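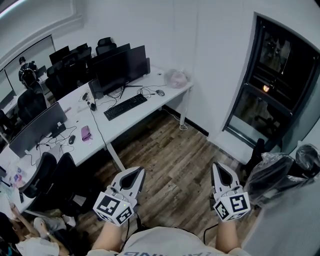

Home | Courses | Handouts | Reading list | Contact

Office Ergonomics and the Evidence
Handout 4: Sitting, standing and the price of a desk
Posted in November by the course instructor, Brestum Extension Program

Read this before the seminar. You will need it for the written exercise, and the exercise will go badly if you bring opinions you picked up from a furniture catalog.

1. Where the claim starts

The usual claim runs like this: sitting is bad for you, so an office should buy desks that let people stand. Those are two claims with a large gap between them. The first is about long stretches of not moving. The second is about furniture. A person can stand still for three hours at a very expensive desk and finish with sore feet and a sore back. A person at a plain fixed desk can get up every half hour to refill a glass.

Keep the two apart in your notes. Most of the bad writing on this subject slides from one to the other inside a single paragraph, and often inside a single sentence.

2. The Vukatbridge trial

Our main case is a workplace trial at the Vukatbridge office, which had 96 staff at the time. The desks were offered to anyone who asked. At the end, staff filled in a form, and 85 percent of those who had taken a new desk said they felt better at work.

Questions to raise before you believe any of it:

Who asked for a desk? People with sore backs, probably, and people who like new things. Sore backs often get better without help over a few months. If you recruit people on a bad week, an ordinary week will look like a cure.

What did they compare it with? Nothing, as far as the report shows. The people who kept their old desks were never given the form.

What does "felt better" mean? The form offered "better," "the same" and "worse," with no word on which part of the body or what time of day. I would not know how to answer it myself.

Who wrote the form? The supplier, Peixoto. This doesn't make the answers false. It does mean you should read the questions as carefully as the results.

The report also leaves out how often the desks were raised. That is a strange thing to leave out – it was the whole point of buying them.

3. Cost

The price given is around 3000 per desk, installed, and the report doesn't say whether that includes new chairs, moving the power outlets or taking away the old furniture. For the exercise, assume it does not. When a cost figure has no list of contents, the safe guess is that something is missing from it.

Then ask what else the same money would buy. Better task lighting. Chairs that fit short people and tall people. A screen arm for everyone who works on a laptop. None of these photographs as well in an annual report, and I suspect that matters more than it should.

4. Measuring posture

You will see the phrase "neutral posture" a great deal. Treat it with care. It is handy as a starting point for setting a chair, and weak as a medical finding. People with textbook posture get back pain. People who slump for forty years sometimes don't. The Lurkard checklist, which some of you have used at work, gives a score for elbow angle, screen height and foot support. Two trained raters can watch the same worker and give different scores, so a change of a point or 2 tells you very little.

The checklist does help as a prompt. It makes you look at the feet and the elbows, and it makes you ask the worker what hurts. Use it for that and leave the total off your report.

5. What I think can be said

Moving more during the day is a reasonable goal. An adjustable desk may help a person who already wants to change position. A desk bought for someone who never raises it is a desk. Pain that lasts or gets worse needs a doctor, whatever the furniture.

Exercise

Write one page to an office manager who has read the Vukatbridge report and wants to order. State what the report shows, what it does not show, and one cheap thing to measure before any money is spent. Do not tell the manager what to buy. Marks come off for the phrase "studies show" with no study attached.

Related handouts
Handout 2: Reading a supplier's survey
Handout 3: Chairs, and who they are built for
Handout 5: Glare, screens and tired eyes
Handout 6: Noise in shared offices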